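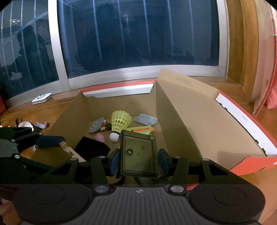

Check the pivots before you blame the pads, said the note left on my last entry, and the pads were fine in July.

Fair. I had blamed the pads. Widon gripper, right finger, play at the lower joint: hold the body still, push the pad sideways, and it moves a bit before the linkage decides to join in. Left finger has none. I had already cleaned the pads with alcohol and felt very pleased with myself.

Backed out the lower pivot screw. Threadlocker gone to crumbs. Cleaned the thread, put on one drop of the Plevovix stuff (the tube says 2017, so we'll see), and ran the screw down until the finger dragged, then eased it back until it swung freely. The Filtholm sheet gives a torque value for this screw. Our smallest torque driver starts well above it, so the sheet and I have agreed to differ.
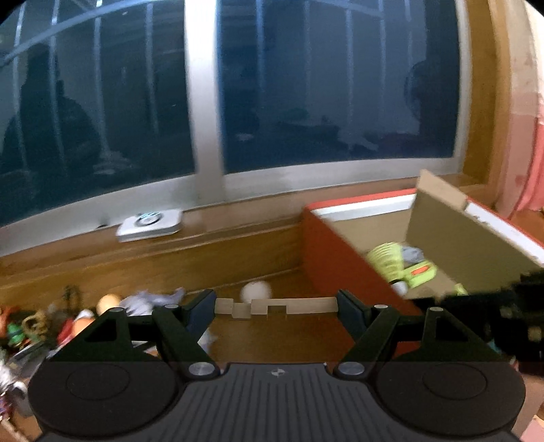

Pads next, and the faces have to meet square. Thin flat stock shows up a bad angle much sooner than anything chunky does: if one pad touches early, the piece twists as the fingers close. Shim under the pad if it does, don't bend the finger. I have bent a finger. It's in the Stanciu drawer, under entry 149, with my initials on it.

19:46 — threadlocker curing, gripper stays on the shelf overnight.

To do: recheck play on both sides, same push test. Order 2 spare pivot screws. New tube of threadlocker. Put the small hex key back where it lives.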